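Dresser Tops and Small Items: A Reminder to Residents
Posted November by the Marchand House Office

Residents of Marchand House are asked to clear the tops of dressers and side tables before the furniture review begins at 9 a.m. 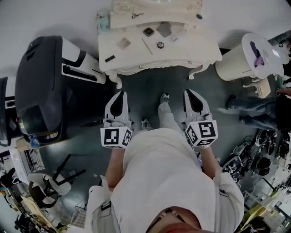 The review covers 85 pieces across both wings, including the carved and painted furniture that came to us from the former Skerkville residence. Scalloped edges and raised backs collect dust quickly, and small items left on top slow the work considerably. Cards, pads and other loose objects should be placed in the trays supplied to each room - two per dresser - and labeled with the room number.

Items too small for a tray may be left in an envelope at the Zillari Street desk, which is open until 6 p.m. Water bottles and long-handled tools should be kept off the floor near the furniture. Trays will be returned to rooms the same evening.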